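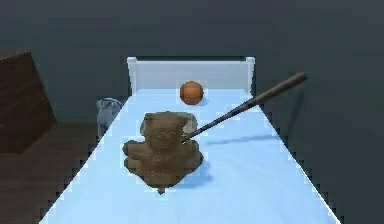 Diltimero Fan Club, Breletdale branch
Minutes, monthly meeting, back room at the Dalgleish

Started 7:10 pm, late, door was locked. 12 present. Two sent apologies. Minutes typed up same night so excuse spelling.

Last minutes
Read out. One fix: the Arnus listening party was in February, not January. Otherwise ok, passed.

Matters arising
Banner still at the printers. They want the logo in a bigger file. Secretary to send it again.
Lost scarf from the last coach trip, still unclaimed, will go in the raffle.

1. Arena show, Saturday
Long item. Coach holds 50 and is full. Waiting list closed. Four people on it already, told no promises.
Pick up from the library lot at 2:30, NOT the station like last time. Driver won't wait past 2:45. Text to go out to everyone tonight and again on the morning.
Doors at 6. Support act not announced, lots of guessing. Most think Arnus will come out for the duet, seeing as they were photographed leaving the same restaurant last week. One member said that proves they both eat dinner. Agreed not to post it on our page as news.
Standing tickets: wristbands have to be collected in person with ID. Branch can't pick up for the group, we asked, answer was no.
Signs: nothing bigger than a sheet of letter paper or security takes it. Light-up signs out altogether.
Coach leaves 45 minutes after the last song. Somebody asked what if there's an encore. Last song means the encore.

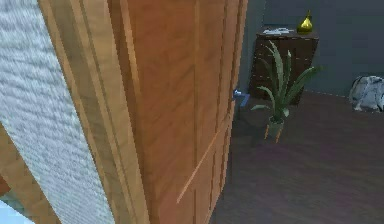 Food on the way back also came up. Vote was 8 to 4 for stopping at the services. Fifteen minutes only.

2. The single
Down to number 11 this week from 6. Some gloom. Pointed out that the last one dropped too then went back up after the TV spot. No TV spot booked this time that we know of.
Discussion on streaming parties. Half the room thinks leaving it playing on mute all night is cheating and also doesn't count. Other half have been doing it since release. No vote taken. Chair moved us on.
Video: general feeling is the second half is better than the first. The dance break is too short. Long argument over wether the white suit is the same one from the first tour. Not settled. Someone will bring the old tour program next month.

3. Page and followers
Page is at 2714 followers, up on last month. Most came from the airport clip.
Reminder, no posting of home addresses, hotel names or flight numbers. We took down two comments. One person now blocked after a second warning.
The rumors about a split from the label: we say nothing until there is a statement. Members can say what they like on their own accounts but take the branch name out of the bio first.
Also the wedding rumor. Same rule. Chair said she was tired of the wedding rumor.

4. Money
Coach paid in full. Three people still owe for seats, will be chased, by Friday or the seat goes to the waiting list. (Names not minuted.)
Raffle last month covered room hire with a little left over. Left over going toward the birthday gift.
Request for a new card reader. Put off til after the show.

5. Birthday gift
Ideas: photo book, donation in Diltimero's name, a cake sent to the studio. Cake voted down, it got lost last year. Photo book plus donation agreed. One page per member, photo and a short message, keep it clean. Send to the branch email, not to the group chat, they come through tiny.
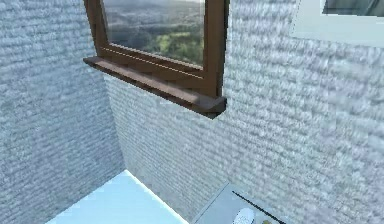
Deadline is the end of next week. Late pages won't go in, the printer needs four days. If you want to write yours in your own language go ahead, just add a line in English under it.
Choice of charity left open, three suggested, poll to go up on the page.

6. Any other business
Dance practice moved to 5 pm, same room. Bring water, the machine is broken.
Spare poster tubes, take one from the box.
Question about a meetup with the Arnus fans before the show. Mixed views after what was said online in the summer. Agreed to invite them for coffee and keep it freindly. Secretary to message their page.
Complaint that meetings run over. Noted.

Next meeting first Tuesday, same place, 7 pm. Bring the tour program and show photos.

Closed 8:55.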